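This site uses cookies to remember your settings. Accept | Decline

About Codden

Reading time: 3 minutes

Codden is a laundry and garment care company. We wash, repair and fold clothing and bedding for hotels, care homes and outerwear rental shops, and we also send crews to fold and put away in private homes. The company has 200 employees. Our main plant is in Zeddale, with a smaller one in Puka that handles coats, snowsuits and anything else with filling in it.

We started with washers, dryers and ironing tables. For a long time the only automatic thing in the building was the conveyor that carried bags from the loading dock to sorting. Sheets and towels went over to machine folding when we bought our first line from Güler, and that changed the work more than we expected. Folding sheets used to take two people and a lot of shoulder. Now one person feeds the line and another checks for stains and torn hems. Pay for both jobs went up one grade, as they now include clearing jams and keeping the fault log.

No one was let go when the line came in. Folders who didn't want to run a machine moved to repairs or to the home crews. Some people missed talking across the folding table, and they told us so. The line is loud. We moved the break room to the far side of the building and made the afternoon break ten minutes longer.

What is left for hands

A machine that folds a flat sheet does nothing useful with a padded jacket. The filling shifts, the sleeves go where they like, and every maker cuts the hood differently. In the busy season Puka takes in 1,000 padded pieces a week, and all of them are still folded by people.

We are now working on that part. Since March, 35 employees have spent part of their paid hours handling clothes with hand-held grippers, so that a folding robot can later be trained on how they do it. They work at the plants and in furnished bedrooms, on beds as well as tables, because that is where the home crews work. Taking part is voluntary. Sessions last 40 minutes, and wrists get a rest after each one.
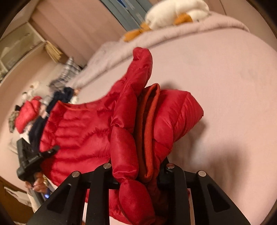 It was slower than folding by hand and harder on the thumb, Burcu wrote in the staff newsletter, and she wanted to know who would be folding at Puka once the robot could do it. She also asked that the people who had done the gripper sessions be first in line for the jobs that come with it.

We agreed to the second point, and it is in the current staff agreement. On the first, we don't have a date for a working robot, and we will give six months' notice before one goes on the floor.

Page last updated 2023-07-03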